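The Slowest Folder in Imeswood

The returns floor at Cultine smells of cardboard and other people's fabric softener. Everything sold online and regretted at home comes back through a warehouse in Imeswood, where it gets checked, folded, bagged and sent out to be regretted by somebody else. For years the folding was done at one long bench by whoever had the best wrists. Then management signed up for two robot arms and a white table.

Lieven De Haan had the best wrists. He has worked returns for 17 years and can fold a T-shirt while telling you what is wrong with the local bus service, a subject on which he is thorough. His new title is cell lead, and he got it in October along with a lanyard and a pay bump he describes as "lunch money, if you skip the drink."

The arms run on software from a company called Pristia, whose brochure promised to free staff from repetitive work. De Haan's repetitive work now consists of laying a shirt on the table, watching, and deciding whether what he gets back is a fold or an opinion. When the arms get stuck he takes over from a laptop. When the laptop gets stuck he calls Voß, the contractor that handles maintenance, and listens to a piano.

Dark shirts are the ones he groans about. A white shirt shows its edges. A black one, creased and half doubled over, is mostly a rumor, and the grippers have to come down on each end of it and commit.
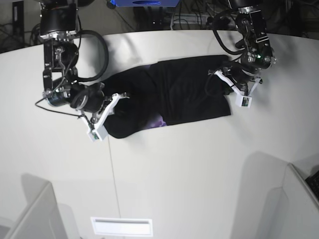 What the numbers say

A good human folder at Cultine clears 953 pieces in a shift. The cell's best day so far is 219. The plant manager likes to point out that the cell doesn't take breaks, and the folders like to point out that it takes them constantly and without asking.

No one has been let go. The bench crew has gone from six people to four, with the other two moved to inspection, where they sniff things. One of them asked to come back after a week and was told the bench was "in transition." She has since learned more about armpits than she wanted to, but she admits the chairs are better.

The stranger change is in what counts as knowing your job. De Haan used to teach new hires by standing next to them and saying "no" until they stopped needing it. Now he writes notes for Pristia's engineers, who want to know why he pulls a sleeve flat before turning it in. He had never had a reason. He wrote 37 words on it, read them back, and found he was folding worse for the rest of the afternoon.

He still does the last rack by hand, after four o'clock, when the cell is switched off and the trucks are waiting. The bus, he says, will be late anyway.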